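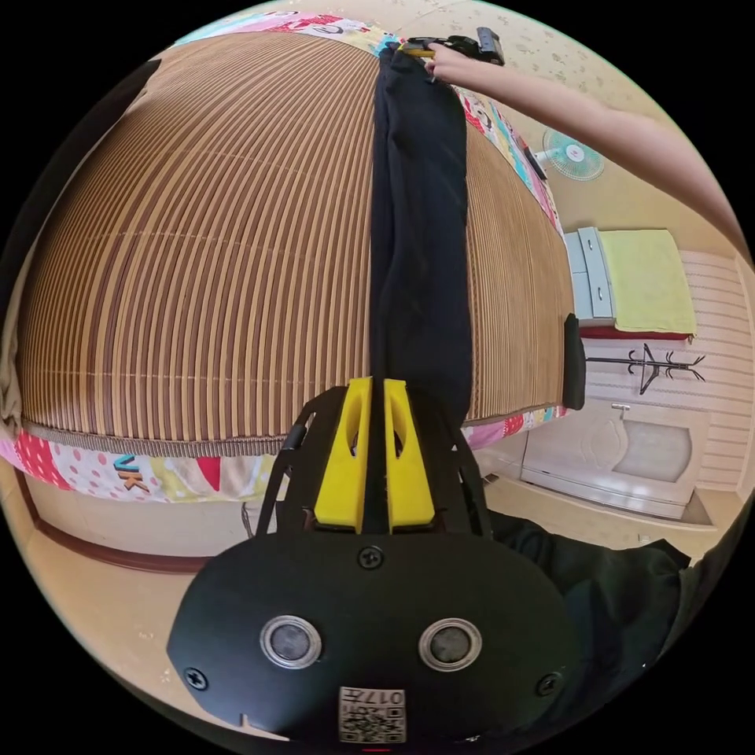
Is a 917 thread count sheet set real, and does it matter?

Posted by Rochelle Dvorak in Home & Bedding
Sunday, August 12, 2018

I need new sheets for a queen bed. The Balten outlet in Clelham has a set marked "917 thread count, hotel cotton blend" for less than I paid for my last set, and those were 300. The tag doesn't say how much of the blend is cotton. The woman at the register told me the higher the number, the longer they last, but she also tried to sell me a pillow spray, so I'm not sure how much weight to give that.

My old sheets pilled in the middle within six months. I sleep warm, I wash everything weekly, and the mattress is on the thick side with a topper on it, so I also need the corners to stay put. Is this set a bargain or am I paying for a number? I'd like to hear from someone who has owned sheets like these for a while, please, and not from anyone who sells them.

3,378 views

Posted by taritz_laundry

I'd leave them on the shelf. There is only so much room in a square inch of cloth, and past 400 or so the number often comes from twisting thin yarns together and counting every strand. You end up with a heavy sheet that holds heat. You already said you sleep warm.

The word that bothers me is "blend." Pilling is common with polyester and cotton mixed, especially where your hips and feet rub. The cotton parts wear and the fuzz hangs on to the polyester. If the tag won't give a percentage I assume the worst. By law there should be a fiber content label sewn in somewhere, so open the package if they'll let you and look along the hem of the flat sheet.

What I'd get is plain 100% cotton percale, somewhere from 200 to 300. It feels crisp, wrinkles like crazy, and gets better with washing. Sateen is softer but snags and pills sooner in my experience, and it's warmer too.

For the corners, measure mattress and topper together and buy a pocket up to 2 inches deeper than that. Cotton shrinks. "Deep pocket" printed on a bag means whatever the company wants it to mean. I have never had any luck with those elastic clips that go underneath.

Posted by gwen_in_okafor

We have 1000 count ones and love them!! Super soft. Had them since January. Just don't use dryer sheets.

Reply from Rochelle Dvorak

Thanks both. Went back and found the label: 60% polyester. So much for hotel cotton. Gwen, I'm glad yours are holding up, but January isn't very long and mine were soft at first too. Going to try a percale set and see whether the middle survives the winter. Does anybody know if line drying helps with pilling, or is that another thing people just repeat?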